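Drellia Acoustic Pickup review – two months of strumming later

I play fingerstyle on an old dreadnought that sounds great in my kitchen and terrible through every PA I've ever plugged it into. So when the Drellia soundhole pickup went on sale in October I grabbed one, mostly because the last thing I bought gave me that plasticky quack that makes every guitar sound like a rubber band on a shoebox.

Fitting it took me 9 minutes, and that includes hunting for the little hex key, which had slid under the foam in the box. You slacken the strings, slip the thing in, tighten two screws and run the cable out past the neck. No drilling, thank goodness! The cork pads are nice and soft, and I've had it in and out plenty of times without a mark on the top. The cable is a bit stiff, though, and it wants to sit right where my pinky rests. I've taped it down and I still notice it.

Now the sound. Through my small Noscombe amp with everything flat, it's warm and full, a little heavy on the low E and really sweet on the B. I rolled the bass back a touch and left it there. The big surprise was how well it picks up taps on the body – I do a couple of percussive tunes and I'd always had to stick a mic in front for those. It isn't as airy as a good mic (don't let anybody sell you that), but for a noisy room I'd take this every time.

I took it to the open mic at Istevham, where the ceiling is low and the monitor is practically in your lap. Normally I'm fighting feedback by the second song. This time I got through the whole set with one small howl during an open D tuning, and turning down the thumbwheel fixed it. The thumbwheel is tiny, by the way. If you have big hands, set it before you go on.

What else? It's passive, so no battery, which I love. The signal is a little quiet as a result and I ended up running it through my Dagdag preamp for louder rooms. That adds another box and another cable to forget. I also recorded a few tunes straight into the computer at home, and with a bit of reverb they came out good enough to share. There was some hum until I moved my chair away from the desk, so play around with where you sit. 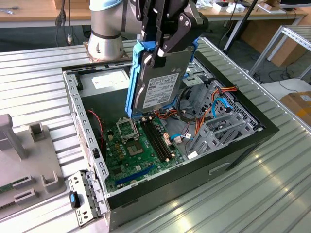 Marisol wrote in to say hers hummed too, even on stage, and that it went away once she swapped the jack cable for a shorter one. She also finds the top E too thin with light strings and has gone up a gauge. I'm on mediums, so maybe I never ran into that, but I'll try a lighter set next time I restring and update this.

At $100 it's priced fairly, and I'd buy it again. If you mainly record, put the money toward a mic. If you play out a lot and hate drilling holes in a guitar you love, give it a go – and get the longer warranty card in the mail early, the form is a pain.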